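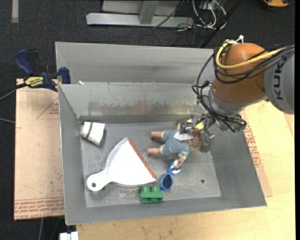 Bin picking, mixed household stuff. Dustpan, doll, sunglasses, toy block, rolled or folded cloth thing.

Review: Wondow PickDesk, the bin picking package
Posted Aug 30, 2018 by Halvard Kvam

Quick one, I have a van to load in the morning.

Short version for people who scroll. It picks. It picks more kinds of things than I figured it would. It is slow, it's expensive, and it will not clean up your kid's room. For a small shop with one ugly sorting job, maybe. For a house, no. Not this year.

Long version.

Wondow sells PickDesk as software plus a camera plus a gripper driver. You bring the arm. You bring the bin too, and the table, and the patience. Their pitch is "anything a person can grab without thinking." Big words. So I went after the chore I hate most, which is the returns tote. Santeri Kuusisto and I do repair and resale out of a unit in Lonau, and every tote that comes in is somebody's whole hall closet. Toys under kitchen stuff under towels. A person empties one while talking on the phone.

I ran it 14 days. Same bin, different junk.

Setup. The manual says an afternoon. Took us 2 days. Half of that was the calibration, which wants you to touch the arm to a printed card in 21 spots and starts over if you bump the table. We bumped the table. After that we clamped everything down and it was fine. The software side is decent, big buttons, plain words, and the undo works. Error messages are bad. "Plan invalid (3)" is not a thing to tell a tired person.

Hard stuff with a shape. Good. Toy blocks are the best thing you can feed it. If a block is lying clear of the walls it just goes and gets it. Up against a wall, different story, the fingers need room on both sides and it doesn't know how to nudge something out into the open first. I would nudge. My five year old niece would nudge. The robot tries, backs off, trys again, then flags it and waits for you.

Dustpans. Never thought I would have opinions on robots and dustpans. Wide flat thing, thin edge, and the handle is the only sane place to hold it. PickDesk went for the pan edge more often than the handle. When it got the handle, lovely, straight up and out. When it got the edge the whole thing swung and knocked into whatever was next to it.

Dolls. Soft bits, hard bits, arms and legs everywhere, clothes that move when the body doesn't. It likes to come down over the head and shoulders, and that's honestly where I'd grab too. Problem is what the doll is touching. A hand resting on a pair of sunglasses and now you have two items to worry about. It has no idea they are separate until one of them moves. Santeri said sort the pile a bit first. Well then I have already put my hands in the bin, and at that point I may as well empty it.

Sunglasses. Worst of the lot. Shiny lens, glare off the lights, and the camera seems to see a hole where the lens is. Then the grip force. Default is set for boxes I think. Turn it WAY down. There's a slider under Tool, then Advanced, then Soft Items, and it doesn't save unless you hit Apply twice. Lost a pair that way before I worked it out.

Cloth. Rolled up, it does OK, treats it like a tube. Flat on the floor of the bin, forget it. Fingers close on nothing and scrape. Folding isn't in the box at all. There is a line about folding "coming in November" on the Wondow page and I'd believe it when I see it.

Speed. Slow. I'm not going to give you a pick rate because it depends so much on the junk, but I beat it by hand every single time, with coffee. Where it wins is that it doesn't get bored. Feed it one kind of thing, say blocks all day, and you can walk off and do something else. Mixed totes you have to babysit.

Noise is fine. Quieter than our compressor. The cables are a nuisance, plan where they loop before you start, mine snagged early on and I had to redo the lot.

Support. Answered same day, real person, knew the product. Credit where due. They couldn't fix the glare thing and said so.

Compared with the Brandes kit we had on loan last year: Brandes is faster on boxes and hopeless on anything soft. PickDesk handles a wider mix. Brandes has the better manual by a mile.

So can machines do the chores yet. Some of one chore. Getting an object out of a bin, if it is the right object and lying right. Deciding where it goes after, wiping it, spotting that the strap is broken, putting the doll with the doll clothes, none of that. That is most of the job and it's still me and Santeri doing it.

Good: handles odd shapes, calm software, support
Bad: price, shiny things, flat cloth, the Apply twice nonsense
Buy it if: you have a steady stream of similar hard items and already own an arm
Skip it if: you're picturing it in your living room

We're keeping ours for the toy totes. Will update if the folding thing ever ships.

Recent reviews
Florkwood folding workbench, one year on
Brandes box kit: fast, fussy
Label printers for small shops
Wondow camera mount, short review
Cheap totes that don't crack
Which shop vac for a small unit?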